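The ferry to Tasell left at two in the afternoon, and Dezső Bakos was on it with his father's accordion in a case that no longer locked. He had tied it shut with a bootlace. The crossing took 45 minutes in fair weather, and in January it was seldom fair.

He sat inside, near the tea counter, and kept one foot against the case. A woman across from him was doing a crossword. She asked him if he played.

'No,' he said. 'My father did.'

'Are you taking it to him?'

'I'm selling it.'

She nodded and went back to her crossword. After a while she asked him for a river in six letters, and he couldn't help her with that either.

The buyer was a man called Lodhi, who had a repair shop on the harbour road. He had written twice. In the first letter he offered 100 pounds, and in the second, before Dezső had answered, he offered 200. Dezső had kept both letters in his coat. He didn't know what had happened between them, and it had bothered him more than the price.

The shop was narrow and well heated. Lodhi was older than his handwriting. He cleared a space on the counter, undid the bootlace without remarking on it, and lifted the accordion out by its straps.

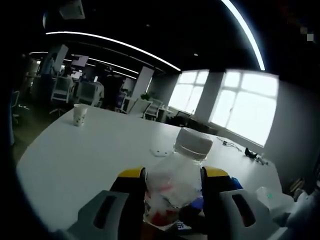 'It's been dropped,' Lodhi said.

'Down the stairs at Rolus. I was nine.'

'You dropped it?'

'I was carrying it for him.'

Lodhi opened the bellows a little way and listened. Then he put his arms through the straps and played something slow, eight bars or so, and stopped on a note that buzzed.

'There,' he said. 'That one. It always did that. Your father played at my sister's wedding, and he went round that note all night like a man stepping over a puddle.'

Dezső said he hadn't known his father had ever come to the island.

'Three summers. He had the room over the bakery.' Lodhi set the instrument down. 'I wrote to you before I knew whose it was. Then I looked at the name again.'

So that was the second letter. Dezső took his hands out of his pockets and pressed the key himself. It buzzed.

'Could you mend it?' he asked.

'In an afternoon.'

'And if I wanted it left alone?'

'Then I'd leave it alone.'

The last ferry back was at six. Dezső asked where the bakery was, and Lodhi came to the door to point — up past the chapel, on the left, with the green shutters. The accordion stayed on the counter while he went to look.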